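The Table Comes First: A Morning With the Woman Behind Lilow

Feb 17, 2019
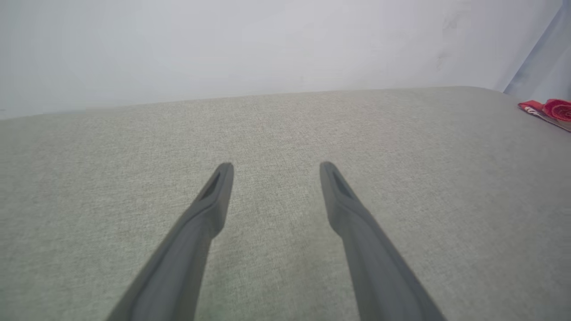

There is a rule in the Lilow workroom, and you learn it within a minute of walking in, usually because you have tried to set your coffee down. Nothing goes on the big table unless it's being worked on. Coffee goes on the windowsill. Coats go on the hook behind the door. Bags go under the chair, and if your bag doesn't fit under the chair then it can go back out to your car, and she'll say so very kindly while she's pouring you a cup.

"I had a teacher who used to say the table is your first tool and your scissors are your second," says the owner, who has been making table linens in Kellville for 16 years and who asked me, very sweetly, to leave her name out of this and just call the business by its name. "I thought she was being dramatic. I was young and I wanted to get to the sewing. Then I ruined a whole length of cloth because there was one dried blob of glue on my table that I hadn't bothered to scrape off, and I thought, well, all right then."

So her tables are covered, always, in pale gray cloth with a bit of a speckle to it, pulled flat over the top. She has tried other things over the years. White showed every thread and gave her headaches by lunchtime. A dark green she loved the look of turned out to be hopeless for navy or black, and she spent one entire February hunting for pins with a magnet.

"Gray is kind," she says. "You can lay nearly any color down on it and see what that color really is. And a little fleck in the weave is nice for your eyes, it gives them something to rest on. A perfectly plain surface makes me feel like I'm staring at a wall." She stops and thinks about it. "My husband says it looks like oatmeal. He means it as a complaint, but I like oatmeal!"

Lilow sells napkins, runners, placemats and the occasional full tablecloth, mostly to people within an hour's drive, and lately to a few shops farther off. The biggest order she has ever filled was 504 napkins, for a hotel in Elano that wanted them hemmed, pressed and tied in bundles before a wedding weekend. She still talks about that one the way other people talk about a blizzard they drove through.

"I said yes on the phone before I'd done the arithmetic," she says. "I'm a terrible one for saying yes on the phone. And then I sat down right there in that chair and did the arithmetic, and I called my sister, and I called my sister's neighbor, and we ate a lot of soup that month. But I'll tell you what got us through it. Every single night we cleared the table. It didn't matter how tired we were. I could come in the next morning and start, and there was no digging around under yesterday."

I asked what clearing the table involves, expecting a short answer, and I should have known better. First the scraps come off, and anything longer than her hand gets saved in a drawer for binding. Pins go back in the tin. Then she goes over the cloth with a lint brush, always away from herself, always from the window side toward the door, and then she runs her bare palm over the whole thing with her eyes shut.

"You feel things you don't see," she says. "A pin, a crumb, a bit of wax. And if it's creased I smooth it out as best I can, though I don't fuss too much. A cloth that gets used is going to have a soft crease here and there. I'm not running a museum."

The covering gets changed when it starts to pill. She buys the fabric by the bolt from Rajput, the dry goods store down the street, where they set aside the end pieces for her. She stretches it herself, starting from the middle of each side and working out to the corners, and the job takes her most of an afternoon with the radio going. She used to staple it underneath. These days she ties it with cotton tape, so she can get it off and into the wash without breaking a fingernail.

We got onto the subject of customers, which is a subject she enjoys very much. She keeps a notebook of what people ask for, going all the way back, and she let me turn the pages. One woman wanted a runner to match a teapot and mailed her the lid. Somebody else ordered 2 placemats, and then the same again every fall, and has never once said what happens to the old ones.

"I have theories," she says, and she does, and she told me all of them, and she asked me not to print a single one.

For anybody at home who wants a decent place to sew or fold or wrap parcels, she has advice, and she gives it freely. Wash your cover fabric before you cut it, and use hot water even if the label tells you cold. Leave more overhang than you think you need. Choose a color a little duller than the one you like best in the store, and take it to the window before you pay. If all you have is the kitchen table, make a cover you can roll up on a cardboard tube and keep behind the door.

"People apologize to me for not having a sewing room," she says. "I didn't have one either! I had the end of a table in a rented kitchen, and I had to be done by suppertime. You spread your cloth out and that's your room. Then you roll it up and somebody can have their potatoes."

She has spring colors to settle next, and she's torn between a yellow and a slightly different yellow. She held them both up for me by the window and waited for me to choose. I picked the one on the left, and she nodded for a good long while and then put it back on the shelf.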